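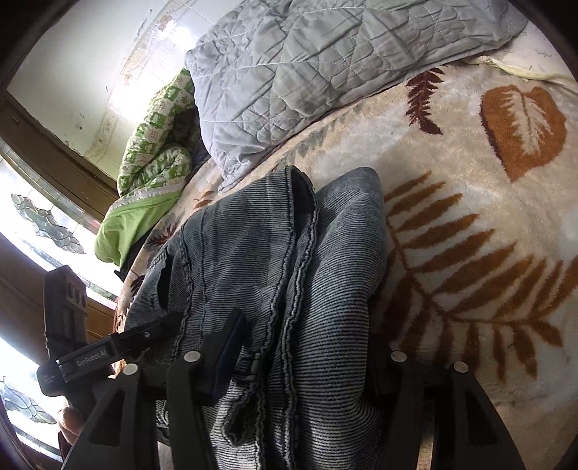 Zuletzt geändert: im März, 14:38 Uhr (Archivlauf)

Liste: nememell-entwickler
Von: Gwion Penry
Betreff: Re: Segmentierung zerlegt Jeans in zwei Objekte

Hallo Loan, hallo Liste,

danke für den ausführlichen Bericht, auch wenn er mir den Vormittag gekostet hat. Antworten stehen zwischen den Zitaten.

Loan Châu schrieb:
> ich habe die Bettsequenz jetzt mit dem aktuellen Stand von Nememell
> durchlaufen lassen. Die Jeans wird anfangs sauber als ein Objekt
> erkannt. Sobald die Finger am Stoff sind, macht der Segmentierer zwei
> daraus, links und rechts vom Stapel. Der Planer bekommt dann zwei
> Greifziele und entscheidet sich für keines.

Das kann ich nachstellen, bei mir ab Bild 172. Der Planer verhält sich dabei korrekt, so unschön das klingt. Er hat zwei gleich gute Kandidaten, und im Modul steht seit jeher, dass er bei Gleichstand wartet. Wer das damals für eine gute Idee hielt, lässt sich im Versionsverlauf nachlesen. Ich war es.

> Mein erster Verdacht war die Decke. Creme mit rostroten Farnwedeln
> und einem großen Blatt, dazu der Flor. Ich hätte gewettet, dass uns
> das Muster die Kanten versaut.

Hätte ich auch. Die Decke ist aber unschuldig. Ich habe den Hintergrund in der Maske auf einen einzigen Farbwert gesetzt und die Jeans zerfällt weiterhin, nur eben vor einer hübsch ruhigen Fläche. Der Farbabstand zwischen dem Graublau und allem, was auf dieser Decke wächst, reicht völlig aus.

Schuld ist die Jeans selbst, genauer gesagt das Gewebe. Feine schräge Rippen, abwechselnd hell und dunkel, und an den Knicken die verblichenen Stellen. Unser Kantenfilter stammt aus der Zeit, als wir bei Hsieh Pappschachteln gestapelt haben, und ist entsprechend weltfremd. Er sieht im Köper lauter kleine Kanten, mittelt sie brav weg und mittelt dabei die echten Lagenkanten gleich mit. Übrig bleibt der dunkle Spalt oben links zwischen zwei Lagen, und den hält er für eine Objektgrenze.

> Ist das an der Stelle eine Tasche oder nur eine Falte? Ich frage,
> weil ich es annotieren muss und die Werkzeugleiste auf einer Antwort
> besteht.

Weiß ich nicht. Ich habe so lange darauf gestarrt, dass ich inzwischen beides sehe. Bitte als "unklar" annotieren. Den Wert gibt es, er liegt im Ausklappmenü unter "Sonstiges", wo ihn das Projekt Zorholm seinerzeit sicher verwahrt hat. Die ausgefransten Säume dagegen bitte eintragen, die sind eindeutig und geben uns wenigstens eine Kante, der man trauen kann.

> Noch etwas: Die Silberkappen oben auf den Fingern tauchen bei mir in
> der Tiefenschätzung als Löcher auf.

Das sind die Glanzlichter. Alle vier Kappen haben eins, und der Schätzer nimmt gesättigte Pixel als "unendlich weit weg". Demnach halten wir die Hose durch vier Tunnel fest. Die Fingermaske ist bei uns fest hinterlegt, wird aber erst nach der Tiefenschätzung angewendet. Ich ziehe sie davor. Das sind zwei Zeilen, plus ein Test, plus die Diskussion über den Test.

Die Durchbrüche im rechten Finger müssen in der Maske übrigens offen bleiben. Da schaut die Decke durch, und wenn wir sie zuschmieren, fehlt uns unten genau der Streifen, an dem man den Rand des Stapels noch erahnen kann. Allus füllt beim Export alle Löcher in Masken automatisch auf. Abschalten geht in der Konfiguration mit fill_holes: false, dokumentiert ist es nicht.

> Und das zweite Gerät links? Das mit der Aufschrift GenRobot.AI am
> Arm. Sollen wir das als Greifer führen oder als Hindernis?

Als Greifer. Die kleine Backe liegt am Stoff an, also gehört sie in die Kontaktliste. Als Hindernis geführt, plant uns die Software einen Bogen darum herum und lässt den linken Zipfel liegen. Die Hand am Griff bekommt die Klasse "Person" wie sonst auch. Im Gegenlicht vom Fenster ist sie recht verwaschen, der Detektor gibt ihr bei mir einen Wert von 38 und liegt damit knapp unter der Schwelle. Bitte von Hand setzen und die Schwelle in Ruhe lassen. Beim letzten Mal, als jemand sie gesenkt hat, war das Zierglas voller Gesichter.

Mein Vorschlag fürs Vorgehen:

Ich baue den Kantenfilter so um, dass die Fensterbreite von der Rippenrichtung abhängt - der Zweig heißt koeper-2 und liegt heute Abend auf dem Server. koeper-1 bitte nicht ausprobieren. Du annotierst die Sequenz fertig, mit Säumen und ohne Meinung zur Tasche. Den Gleichstand im Planer löse ich vorerst so, dass er den Kandidaten mit der größeren Kontaktfläche nimmt. Einwände dagegen gern auf die Liste, am liebsten mit Patch.

Offen ist noch, was wir mit der grauen Steppdecke am Kopfende machen. Der Segmentierer führt sie zurzeit als 14 Einzelteile, der Steppung sei Dank. Solange niemand sie greifen will, würde ich das Ticket offen lassen und woanders hinsehen.

Grüße
Gwion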